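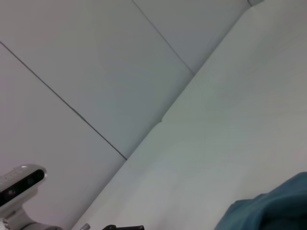
Vovton says its new wrist camera lets a robot arm pick up cloth that other setups fumble. After a day at the company's test room in Dorndale, the most that can be said is that it picks up some cloth, some of the time, when the light is kind.

The company, which sells arms and add-ons to laundries and small packing firms, has been comparing two grippers and two camera positions since September. One camera sits at the wrist and moves with the gripper. The other is fixed on a stand and looks down from overhead. Vovton's sales material claims the wrist view wins "in nearly every case." The test sheets shown to visitors on Monday told a less tidy story.

In the morning round, the arm was given 30 tries at lifting a bunched piece of cloth from a white surface and dropping it in a bin. With the wrist camera and the standard two-finger gripper, it missed 12. Pushpa Sengar, who runs the tests, said most of the misses came in the last few inches, when the arm had tipped over far enough that the camera was taking in more wall than cloth.

"White wall, white surface, not much to hold on to," Sengar said. "The depth reading gets jumpy. We know about it."

Knowing about it is a start. The brochure doesn't mention it, though, and it does carry a large 92 on the cover, as in a 92 percent pick rate. Asked where that number came from, product manager Narendra Rana said it was from "an internal run under good conditions." He didn't have the sheet for that run and could not say how many tries it covered or what the arm was picking up. He promised to send it. It had not arrived by the time this item was posted.

The softer gripper, made by Rasunley, did better with folds but was slower to let go. Twice the cloth hung on one finger over the bin until a technician pulled it off. Both were scored as successful picks. Sengar said the scoring covers lifting, and that release is tracked on a separate sheet.

Buyers may see it differently. Celina Ziółkowski manages a linen service that tried an earlier Vovton arm for 4 months and sent it back. "If I have to stand there and pull the towel off, I could have picked up the towel," she said. She had not seen the new camera and said she would want it in her own building, with her own lights, before she signed anything.

There are fair points on the company's side. The fixed camera lost sight of the cloth whenever the arm swung in front of it, and the wrist camera doesn't have that problem. Swapping grippers took only a few minutes, and the controller picked up the change without a restart. An afternoon round with a lamp placed low to one side looked steadier, but it was cut short for a software update and no totals were given out.

Vovton plans to ask Kılıçarslan, an outside test shop, to repeat the comparison. Rana would not say whether the results will be made public if they come in under the figure on the brochure. He also would not say whether the brochure will be changed in the meantime.

The wrist camera is already on sale. Pricing is by quote only, and the Rasunley gripper costs extra.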